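## Handgelenkkamera allein reicht? Ergebnisse vom Zapfengreifen

**treliten_abi** schrieb:

Moin zusammen, wir haben endlich die Auswertung durch. 117 Demos teleoperiert, dann Behavior Cloning nur mit der Kamera am Handgelenk, keine Außenansicht. Von 78 Greifversuchen haben 19 nicht geklappt. Fast alle Fehlgriffe kommen aus dem Anflug: Der Greifer steht schon tief, der Zapfen ist seitlich halb vom Finger verdeckt, und die Policy macht trotzdem zu. 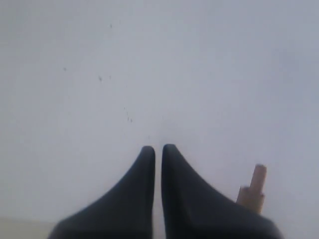
Mein Verdacht ist, dass ihr da schlicht der Bezug fehlt. Weiße Fläche, kaum Textur, und vom Zapfen guckt nur noch der obere Teil raus. Hauwa meint, ich soll eine zweite Kamera anbauen und fertig. Will ich aber nicht – dann ist der ganze Witz am Aufbau weg.

**Potmont** schrieb:

Sehe ich wie Hauwa, sorry. Ohne Außenkamera misst du vor allem, wie gut dein Startpunkt war. Hast du die Startposen überhaupt gestreut?

**treliten_abi** schrieb:

Klar, im Training und im Test. Nur halt nicht so weit nach rechts, das geb ich zu.

**hauwa_e** schrieb:

Ich hab nie „und fertig“ gesagt, Abílio! Ich wollte die zweite Kamera als Vergleich, damit man weiß, wie viel von den 19 wirklich an der Verdeckung hängt. Danach kannst du sie gern wieder abschrauben.

**crenshaw** schrieb:

Bevor ihr schraubt: Wie viele Bilder Historie kriegt die Policy? Bei uns hat das mehr gebracht als jede Kamera. Und wisch mal die Platte ab, die Krümel lernt dir das Netz sonst als Landmarken mit.

**treliten_abi** schrieb:

2 Bilder. Mehr hab ich noch nicht probiert, könnte ich heute Nacht rechnen lassen. Das mit den Krümeln glaub ich dir nicht so recht, die liegen doch jedes Mal anders?

**crenshaw** schrieb:

Im Training auch?

**treliten_abi** schrieb:

Äh. Ich schau nach.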